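Frequently asked questions: laundry and linen at Welell Lodge

Is there a laundry room in the building?

Yes. The laundry room is on the lower ground floor, past the bike store. It is open from 7am to 10pm every day, and your room fob opens the door. Please don't start a wash after 9pm, as the machines switch off at ten whether or not the cycle has finished.

How do I pay?

All the washers and dryers take Drukance cards. You can buy one at reception for £3, which covers the card only, and top it up at the machine on the wall next to the door. The machine takes bank cards but not coins. Any credit left when you move out can be refunded at reception if you bring the card with you.

What does a wash cost?

The price is shown on the display before you confirm. It depends on the programme, and the short wash is the cheapest. Tumble drying is charged separately.

How much can I put in?

The washers take 12 kg. There is one larger machine at the far end which takes 19 kg and is meant for duvets and blankets. Please leave it free at weekends if you only have clothes to wash.

Do I need to bring my own detergent?

Yes. Liquid or powder is fine. Capsules go straight in the drum, not in the drawer. We don't sell detergent at reception, but the Noren shop on the corner does and stays open until late.

Can I dry clothes in my room?

You can, within reason. Each room has space for a small airer, and hangers on a rail work well for shirts and tops. Leave a gap between items, keep the window on the latch and run the extractor fan if you have one. Please don't hang anything on the heater, the curtain pole or the sprinkler pipe.
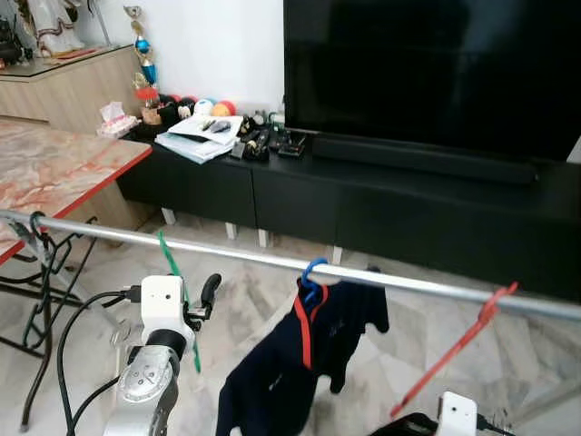 Can I use my own airer or rail?

Yes, as long as it stands on the floor and doesn't block the door. Heated airers are allowed if they are 900 watts or less and have been through our plug check. These checks take place every Tuesday morning at reception. Fan heaters are not allowed, for drying clothes or for anything else.

There is mould on my wall. What should I do?

Report it through the Santoro app under "Repairs" and add a photo. Small patches round the window are usually caused by damp air and can be wiped off with the spray we keep at reception. If it comes back after cleaning, report it again and we will arrange for someone to look at the room.

Is bed linen provided?

A mattress protector is provided. Sheets, duvets, pillows and towels are not. You can order a bedding pack when you book, and it will be in your room when you arrive. Packs ordered in September can take a little longer, so bring something for the first night.

Someone has taken my clothes out of the machine. Is that allowed?

If a cycle has finished and nobody has come back after ten minutes, other residents may move the clothes to the baskets on the shelf. They should not be put on the floor. Setting a timer on your phone is the easiest way round this.

What happens to things left behind?

Items left in the laundry room are bagged and kept at reception for two weeks – after that they go to charity. We can't post them on to you.

A machine isn't working. Who do I tell?

Make a note of the number on the front and report it through the Santoro app. If the machine took your money, say so in the report and the credit will be put back on your Drukance card. If the door is locked with your clothes inside, ring reception instead and don't try to force it.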